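Equipment Review: Aneo Printed Desktop Arm Kit
Harudel Robotics Club, Student Projects Section
7 December 2018

The Aneo kit was purchased for the student projects section at the start of the fall session, to replace the Nalten trainers that had been in service for several years. This review covers assembly, wiring, programming and general suitability for club members in grades nine through twelve. The kit was supplied at the standard school price, and the manufacturer had no part in the evaluation.

The kit arrives as printed parts in sealed bags, with servo motors, fasteners, one controller board and a bound manual. Members working in pairs completed assembly in 15 hours, spread over 7 meetings. The manual is clear through the base and upper arm. The wrist section is weaker: two drawings show the bracket in different orientations, and several pairs had to take the joint apart and begin again. Hole alignment was good on most parts. A few holes required light clearing with a hand drill before the screws would pass.

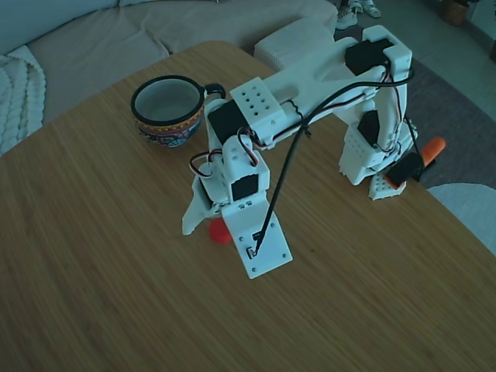 Cable management is the principal shortcoming of the design. The manual gives one paragraph to routing and supplies no clips or sleeves. Wires that are too short at the wrist will restrict travel, and wires left too long may catch on the elbow when the arm folds. Members were instructed to move every joint by hand through its full range, with power off, before securing anything. Clubs should budget for adhesive clips and a set of servo extension leads.

The arm must be held firmly to the work surface. The kit does not include a clamp, although the manual assumes that one will be used.

Programming is carried out through the Cocco editor, which offers both a block view and a text view. New members were able to record and replay a short sequence of positions at their first session. More experienced members moved to the text view and wrote a sorting routine for the spring competition. The editor saves files only to the local machine, an inconvenience where computers are shared. Error messages are brief and in some cases consist of a number with no entry in the manual.

Durability was assessed with a repeated pick-and-place routine of 3,000 cycles, run over several supervised sessions. Two gripper screws loosened and were tightened during the trial. No printed part cracked. The shoulder joint developed a small amount of play, which affected accuracy at full reach but not in the middle of the working area. Replacement parts can be ordered singly, and print files are provided for most of the structure, though not for the wrist housing.

The full kit contains 108 printed parts and fasteners, and the packing list should be checked on arrival. One of our kits was short two screws. The supplier sent them within the week.

The section rates the Aneo kit as suitable for supervised use by members with some prior building experience. It is not recommended as a first project for beginners working alone. A further note on shoulder wear will be added to this review in March, when the competition teams return their kits for inspection.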